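Home Notebook People Archive Search

November, start 8:40 a.m.

Match ball bench, carrying on from the last entry. Natalie and Sang in all morning, Kieran after lunch. 12 balls to get through before the Rikano under-19s need them back for the second leg.
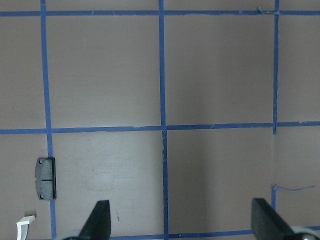
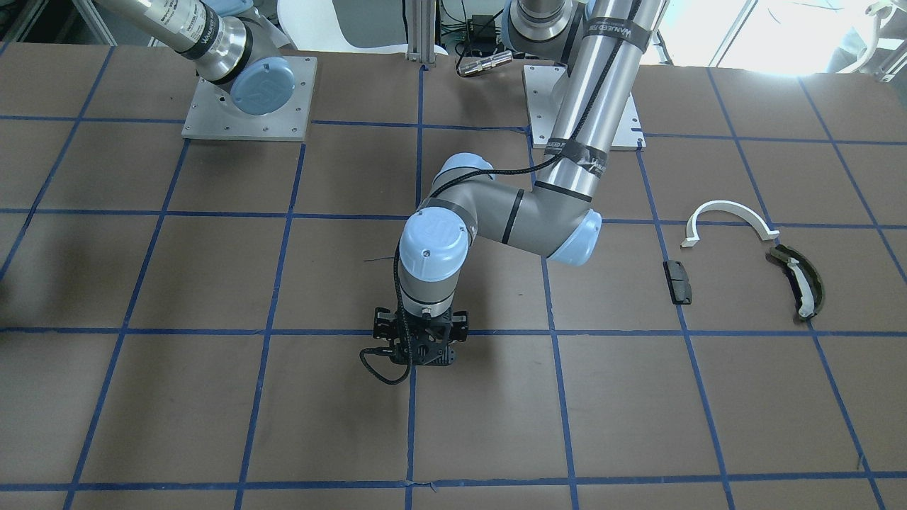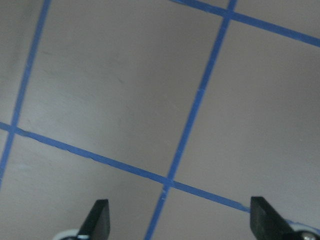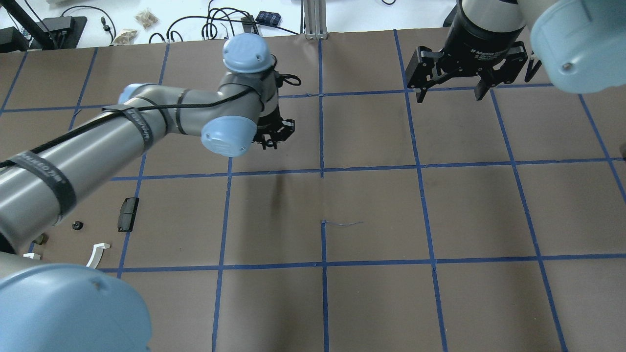
Blue tape grid, November.

Pressure first. All 12 pumped to the mark last night and left in the cage with the heater off. Nine held. Two of the Goodalls were down a little, and the third Padau was soft enough to feel with a thumb. Sang put it in the tank and got a slow stream of bubbles from the valve, none from the seams. New valve in, glycerin on the needle this time. The dry needle is probably what tore the old one. Leave it overnight and read it again before anyone signs it off.

Bounce test on the rest. Same steel plate, same release. Goodalls all came up within a finger of each other. The Jallines are livelier than they were in preseason and I don't have a good reason for it. Natalie thinks the panels have softened with use. Could also be that the old readings were taken on the rubber mat, and Ryan's sheet from August doesn't say which surface he used. Asked him. He doesn't remember.

Wear machine: counter stood at 2,114 when I came in, should have been well past that. It had tripped overnight. Found the guard switch loose on its bracket and packed it with a washer. Ball still round, print rubbed off on one side, no lifted seams. Restarted at 10:15 and set it to run another 700, then stop and measure. Don't reset the counter, add to it.

Water uptake: did the three Jallines only. Weighed, rolled in the tray, wiped, weighed again. Second ball took up more than the other two. It is also the one with the scuff near the valve from the gravel behind the north goal. I would not use it in a wet match. Marked it T for training with the paint pen.

Tarcísio phoned at noon. The keepers are complaining that the Goodalls move late on long shots and they want to know if it's the balls. Told him nothing on the bench shows it. They are round, they weigh what they should, and bounce is even. Our bench doesn't test flight, so that's as far as I can go. He is going to have them hit the same free kicks with both makes on Rikano's top field and write down which is which. Suggested he cover the logos, otherwise we'll only get back what they already believe.

Kieran reglued two panels on the old practice ball for something to try the new adhesive on. Clamped, leave it alone until tomorrow. Tin says shake well and he didn't, so if it fails try again before blaming the glue.

To do:
- reread the Padau with the new valve
- scale drifted a gram between morning and afternoon, check with the brass weight
- order needles, we are down to 3
- write the surface on every bounce sheet, at the top
- wear machine at the next stop, circumference both ways
- ask Rikano when the van is coming

Stopped 4:50. Wear machine left running.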